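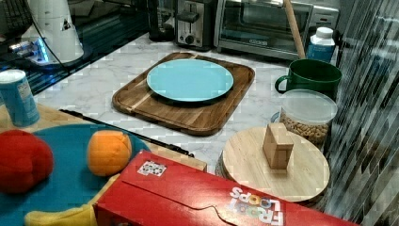
Teleoperators wanted – Crichton kitchen project

Paid sessions, no experience needed, start as soon as you like. We need people with steady hands and a fair bit of patience to show our robot arms how to do ordinary kitchen jobs. You move the arm, the arm records what you did, later on a model learns from it. We do the model bit, you do the moving.

What you'd be doing

Mostly pick and place on a kitchen worktop. Plate on to the cutting board, plate off again. Green mug from one side to the other. Stand the cereal box up, lay it down. Soft balls on to the tray, wooden block off the round board. Same task many times over, with the objects shifted a bit between goes, and then a new task. It is repetitive, please dont apply if that will drive you mad.

Two ways of working and you'll be trained on both:

By hand – you hold the arm itself and guide it through the movement. Good for slow things and for anything near the toaster.

By remote – you sit at the Raledard desk with a pair of hand controllers and drive the arm from there. Takes most people a session or two to stop overshooting. Thats normal and you are paid for the practice.

Bad goes are fine. Drop the block, press the red pedal, mark it as failed, carry on. We keep the failed ones too so do not delete anything.

Target for this round is 1860 good demonstrations. We have 1088 so far and would like the rest in before the students go home, hence the hurry.

Hours and pay

Sessions are 2 hours with a break in the middle. Up to three sessions a week each, mornings or afternoons, you pick from the rota. Paid hourly, monthly in arrears, rate on the form. Bus fare back if you keep the ticket. No evening work at the moment, may change.

We have 16 places. Some will go to people who helped in February, they already know the desk.

Who we're after

– Over 18 and allowed to work in the UK
– Can sit at a desk and use both hands for a while without it hurting. If you need the chair, desk or controllers set up differently tell us, most of it adjusts
– Left-handers very welcome, we are short of them
– Able to follow a task sheet word for word, even when you can see a quicker way
– No nut allergy please, there are nuts in some of the tasks. Sorry, should of been on the last advert
– Gaming, sewing, model making, crane driving, all useful, none required

Your hands and voice may end up in the recordings. Faces are cropped out. You sign a consent form before you start and can ask for your sessions to be taken out later.

Where

Vitulum building, Pradholm site, ground floor, second door after the bike racks. Step-free from the car park side. Ring the bell and wait, the lab door is kept locked when an arm is powered.

How to apply

Ask at the Vitulum front desk for the short form, or fill in the one on the Crichton page. Name, which hand you write with, when you're free. No CV, no covering letter. Hand it in by Jun 19, 2019.

Everybody who sends a form gets a twenty minute try-out on the remote desk. Questions to Yao-tsung Lau, same page, contact link at the bottom. Replies might be slow while we are running sessions – try again if you hear nothing after a few days.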